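Covitz Counter Cell - Setup and Service Guide
Section 8: Weighing Station Faults

8.1 Fault 369, weight not confirmed

Fault 369 is raised when the arm has released an item over the scale and the cell controller receives no stable weight within 8 seconds. The arm holds position and the job stops. Do not clear the fault from the terminal until the steps in this section are complete.

CAUTION: The arm stays powered during a hold. Press the cell stop before reaching over the table.

8.2 Check the station layout

1. Press the cell stop and wait for the arm status to read STOPPED.
2. Check that the tray is on the tabletop to the left of the scale and lies flat.
3. Check that the scanner stands behind the tray, with its cable routed along the rear of the table.
4. Slide a sheet of paper between the tray and the scale. If it catches, move the tray left. A tray that touches the platform takes part of the load and the reading will not settle.
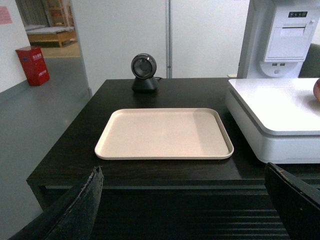 Figure 8-1. Tray, scanner and scale, gripper open.

5. Remove any items from the platform before going on.

8.3 Check the scale display

A dark display is the first thing to look for. The arm controller does not monitor scale power and will run a full pick and place with the scale switched off.

1. Look at the display window at the left of the control panel.
2. If no digits are lit, press the round button with the red ring once.
3. If the display stays dark, check the power lead at the scale and at the outlet.
4. With the platform clear, wait for a zero reading.

Note: The scale turns itself off after 4 minutes without a change in load. Disable this in the scale menu before unattended runs. 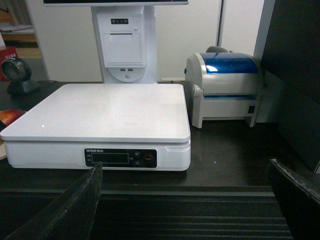
Mercado, June

Service bulletin, incorporated into this guide. Two cells at the Mercado site logged repeated 369 faults on the first job after a break. The scales had timed out. Cells on controller release 2 or later can be set to request a zero reading before each pick. Turn this on under Station > Scale > Pre-check.

8.4 Release height

If the display is lit and the fault comes back, check the release height.

1. Run the job at reduced speed with one item.
2. Pause the job when the gripper is over the platform, before release.
3. Compare the bottom of the item with the platform. The gap should be about 4 mm.
4. Confirm that neither finger touches the platform. Finger contact adds load and can damage the load cell.
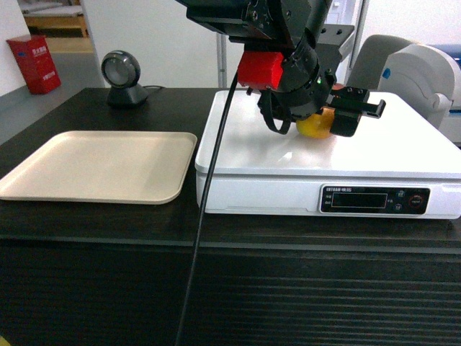
Page last changed: Tuesday, 4:08 p.m.

5. Adjust the height in steps of 2 mm. Save the position after each step.
6. Resume, and let the arm release the item and back away.

CAUTION: Do not adjust height with the Luker pendant in free-drive mode - the arm can drop onto the scale when the brake releases.

8.5 Confirm the repair

1. Place one item on the platform by hand, clear of the edges.
2. Read the display. If it is dark, return to 8.3.
3. Compare the reading with the value at the terminal.
4. Remove the item, reset the cell stop and clear fault 369.

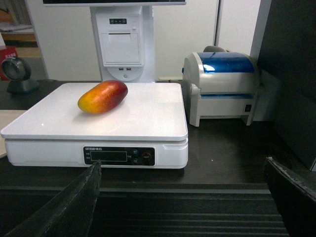
Comment from Zornberg: Step 3 should say to wait for the stable mark on the display first. We compared too early, got a mismatch and replaced a good data cable. Also, the pre-check setting went back to off when we restored a backup, so it is worth looking at again after any restore.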